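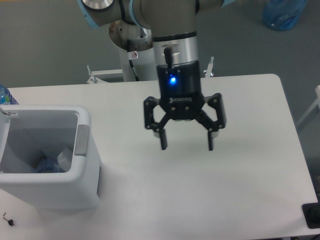 White tables are a mistake, wrote one reader from Tilitz after my last gallery, and anyone who buys one will spend the rest of their life wiping it. She (or he, there was no name on it) had one for six years, hated every mark that landed on it and now has a dark one with a cloth over the top.

Well, I'm sorry, but I love a white table! Yes, you see everything on it. You see every crumb and every ring from a mug, and for me that's half the point, because a thing I can't see is a thing I won't put away. My old brown desk could hide a whole week of rubbish and still look fairly respectable from the door.

So welcome to the September 2022 gallery, which is all about clearing the table. There are only three pictures and rather a lot of me nattering in between, so do skip to the pictures if you're in a hurry. I've been meaning to do this one since the move to Oltevis, when we lived out of boxes and I got very strong feelings about flat surfaces.

My own rule is that the bin comes to the table. It sounds so small, but walking back and forth to the kitchen with one wrapper in your hand is how tidying gets abandoned (for me, anyway, because the kettle is in there). A bin up on the end of the table looks a bit odd, I grant you, and my mother would have had something to say. Wipe the bottom of it before you lift it up and all is well.

Next is the bag going in, with a blue, orange and yellow wrapper already down at the bottom. There's a bottle lying on its side too, blue cap and red writing on the label.
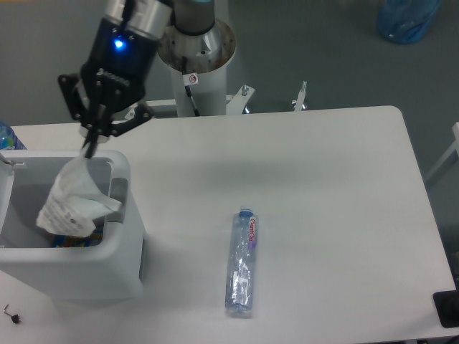
Reading time: 4 minutes

Bags are my weakness. I keep them all. There's a drawer at home that won't shut properly, and every January I empty it and tell myself that's the end of it, and by spring it's stuffed again. The good ones I'll defend to anybody, the stiff kind with proper handles. But a crumpled one with a flap hanging off it isn't going to carry anybody's shopping ever again, and it takes up a silly amount of space for something that weighs nothing at all. Squash it down once it's in, or you'll be emptying the bin twice as often as you need to.

A word about sorting, as I know some of you will be itching to write in. Round our way the paper goes separately and the bottles go separately again, and I do mine at the end, all in one go, over by the back door. If you'd sooner have two bins on the table, have two bins! I tried it and lost most of the table. A smaller box on a chair next to you works quite nicely for the second pile, so long as the cat hasn't got there before you.

And do go round for the tiny things. I mean pins, screws, the odd bit of who knows what. There's a little black and silver something near the corner of the table in that last picture, in front of the bin, and it's just the sort of thing I would sweep off with my sleeve and find later with a bare foot. I keep an old saucer for them. Anything small goes in the saucer, and when the saucer's full I have a look through it with a cup of tea, which is more fun than it sounds. Last time I got back the screw from the bathroom cabinet, and a key that fits nothing we own.

Now, bottles. I can't leave a bottle lying down on a table, I just can't. It only takes one elbow and it's rolling, and at our old place in Rinier the floor sloped, so you'd be chasing it right down the hall. Mine all get stood up, even when they're going out in a minute. The clear one coming up is being held nice and straight, with its bluish-purple label, and the bin is over on the left with a crumpled bag in it. 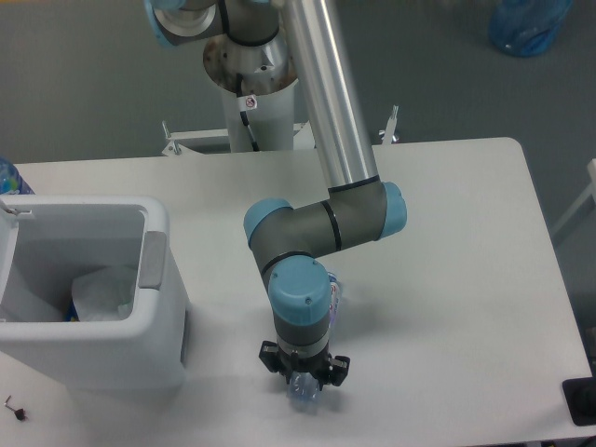
Then I give each one a shake and look at what's left in it. Water goes on the plants, anything sticky goes down the sink, and the cap goes back on afterwards. I used to take all the labels off as well, until I noticed that I was spending 40 minutes with my nails full of glue and enjoying none of it. Labels stay on now, unless they're half off already and I can't resist a pull.

Last job is the wipe. Damp cloth, then a dry one, and lift the bin to do underneath it, please. For mugs that have left a ring I use a dab of bicarb on the corner of the cloth and go gently.

The next gallery will be drawers, including that one with the bags in, if I can get it open far enough for a photo. Send me yours too, the messier the better.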